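Als die Kinder vom Singkreis sich den Namen für ihre Gruppe selbst aussuchen durften, wurde es Tranon. Gefragt, was das heißen soll, sagte ein Neunjähriger, das sei ein Drache, und zwar ein freundlicher. Seitdem heißt unsere Jugendgruppe in Felesow eben so, auf den Halstüchern und auf dem großen Kochtopf, und wer neu dazukommt, bekommt die Sache mit dem Drachen schon am ersten Nachmittag erzählt, meistens von drei Kindern gleichzeitig.

Ich wollte eigentlich schon im August über unser Sommerlager schreiben, aber dann kam das Auspacken, dann die Wäsche, dann der Schulanfang, und die Zelte hingen noch zwei Wochen lang bei mir auf dem Dachboden, weil ich mich nicht getraut habe, sie klamm in die Säcke zu stopfen. (Wer das einmal gemacht hat und im Frühjahr den Sack wieder öffnet, weiß, wovon ich rede.) Jetzt ist endlich Ruhe, der Tee steht neben mir, und ich fange einfach mit dem an, was mir am deutlichsten im Kopf geblieben ist: dem Regen.

46 Kinder waren wir diesmal, und in der zweiten Nacht hat es so geschüttet, dass der Bach hinter der Wiese am Morgen doppelt so breit war wie am Abend davor. Ich bin gegen halb vier aufgewacht, weil jemand vor meinem Zelt stand und sehr höflich fragte, ob es schlimm sei, wenn der Schlafsack schwimmt. War es dann doch ein bisschen! Wir haben die Kleinen ins Küchenzelt geholt, Isomatten auf die Bänke, alle Decken drüber, und irgendwer fing an zu singen. Geschlafen hat danach kaum noch jemand, aber wenn ich die Kinder heute frage, was das Schönste war, dann kommt von den meisten genau diese Nacht. Nicht der Badesee, für den ich vorher so lange herumtelefoniert hatte.

Überhaupt das Küchenzelt. Ich bin seit vielen Jahren für das Essen zuständig und habe mir vorgenommen, jedes Mal weniger selbst zu machen. Diesmal hat es einigermaßen geklappt. Die Großen haben an einem Abend ganz allein gekocht, Linsen mit Reis, und ich durfte nicht näher als fünf Schritte an den Topf. Das war die Regel, sie hatten sogar eine Schnur gespannt. Die Linsen waren angebrannt, der Reis war noch etwas körnig, und gegessen wurde trotzdem alles, bis auf den schwarzen Boden, den ich am nächsten Vormittag mit viel Geduld und Natron herausgekratzt habe.

Bezahlt wird so ein Lager zum Teil von den Eltern, und der Rest muss irgendwo herkommen. Bei uns kommt er vom Flohmarkt und vom Kuchenverkauf, und dieses Jahr standen am Ende 3.523 Euro auf dem Zettel. Ich habe zweimal nachgerechnet, so erstaunt war ich. Allein 121 Gläser Marmelade sind über den Tisch gegangen, davon ein guter Teil Stachelbeere, die ich persönlich ja für schwer verkäuflich gehalten hatte. Vom Geld haben wir neue Planen gekauft, die alten waren nach all den Jahren an den Ösen ausgerissen, und es ist so viel übrig, dass bei drei Familien der Beitrag ganz wegfallen konnte.

Nun zum Winter. Wir treffen uns wieder drinnen, im alten Sternum, wie der Gemeindesaal bei uns heißt, immer um 16 Uhr. Für die dunklen Monate haben die Kinder sich gewünscht, dass wir mehr mit den Händen machen. Schnitzen steht ganz oben, danach Knoten und Seile, und einige möchten unbedingt Laternen bauen, die auch bei Wind nicht ausgehen.
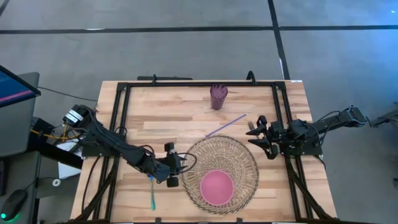

Beim Schnitzen fangen wir mit Lindenholz an, das ist weich und verzeiht viel. Mitmachen darf, wer sieben ist, und die ersten beiden Nachmittage gehen nur für das Halten des Messers drauf. Das klingt öde, ich weiß, und es gibt auch jedes Mal Gemurre. Dafür haben wir im letzten Winter genau 7 Pflaster gebraucht, und zwei davon waren für mich. Wenn jemand von euch noch Lindenäste herumliegen hat, ich hole sie gern ab, auch krumme.

Und dann ist da noch unsere Briefpartnerschaft mit der Gruppe Kinyua, die im Frühjahr zu uns kommen möchte. Die Briefe gehen nun schon eine ganze Weile hin und her, mit Zeichnungen, gepressten Blättern und neulich einem Rezept für Fladenbrot, das wir gleich am Feuer ausprobiert haben (sehr gut, nur mit dem Salz waren wir zu großzügig). Für den Besuch suchen wir noch Schlafplätze. Ein Gästezimmer muss es gar nicht sein, ein Sofa und ein ordentliches Frühstück reichen völlig. Meldet euch einfach bei mir oder sprecht mich nach der Gruppenstunde an, ich stehe meistens noch eine halbe Stunde an der Tür und suche mit irgendeinem Kind den zweiten Handschuh.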